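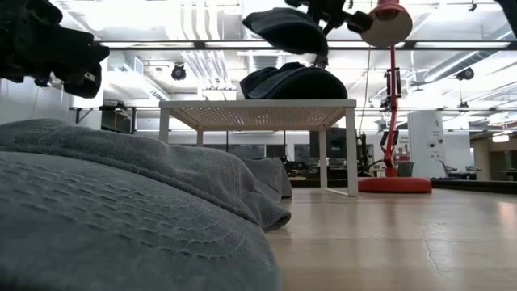

Station view: gray towel in front, black fabric item on the low table, red lamp to the right.

Satberg Soft Items: operating rules and data card

Maintained by Yu-na Choo and Karim Filali, Bolbridge. Last edited in December. Send corrections to either of us before changing anything in the rules folder.

What this is

This repository holds the working rules for the Satberg recordings, along with the card that travels with the data. Satberg covers towels, clothing and other soft goods handled by a two-arm station. The rules apply to anyone who sets up the station, runs it, or labels what it records. If you only use the data, you can skip to "Contents" and "Known limits."

Contents

rules/ the station rules in full, one file per section
episodes/ recorded episodes, sorted by item type
labels/ item names, start and end marks, outcome codes
notes/ operator notes, unedited
changes.txt

Station rules, short version

1. There are 2 people on shift while the arms are powered. One operates, the other watches and keeps a hand near the stop button. They may swap between episodes but not during one.

2. Hands stay out of the arms' reach until the operator says "clear" and the watcher repeats it. Saying it once doesn't count.

3. Test the stop button at the start of each shift and again after any cable is unplugged. Write the time in the shift log.

4. Fabric that hangs past the edge of a table is allowed. Fabric wrapped around a table leg, a lamp base or a cord is not. Stop and free it by hand.

5. Lamps and other light furniture may stay near the work area if they are part of the setup sheet. Check that the cord has slack and that the base sits flat. A lamp that gets bumped goes back to where it was before the next episode starts, and the bump goes in the notes.

6. Grip force stays at the soft goods setting. Do not raise it to get a better hold on a thick towel. Regrasp, or end the episode and code it as failed.

7. Failed episodes are kept. Delete an episode only if a person walked into view or the recording is damaged, and get the other maintainer to agree first.

8. After 16 episodes, take a break and let the arms rest at home position. Check the finger pads for lint and wipe them with a dry cloth.

Labeling

Name items by what they are and their color: "gray towel," "black fabric item." Use the general name when the type can't be told from the recording. Don't guess at a garment from the shape of a heap. Brand names are left out of the labels even when they are known.

Outcome codes are done, partial, failed and stopped. "Stopped" means a person pressed the button. It does not say anything about how well the task was going, and it should not be counted as a failure when you work out success rates. The Pyo scripts handle this correctly. Older Rastis exports don't, and have to be recoded.

Each episode is labeled by 2 people working separately. Where they disagree, Karim decides and records the reason in labels/disputes.txt.

Known limits

Background changes from one group of episodes to the next. Furniture gets moved, and monitors and shelves in the far part of the room are not controlled.

Towels are over-represented compared with knitwear. Thin, slippery fabric is hardly covered at all.

Dark fabric on the table can be hard to separate from the black grippers. Check masks by eye before training on them.

Changes

Rule 5 now covers cords. Rule 7 used to allow operators to delete on their own; it no longer does. The outcome code "other" has been removed, and old uses were recoded by Yu-na.

Open: wording for rule 4 when the item is longer than the table. Karim has a draft.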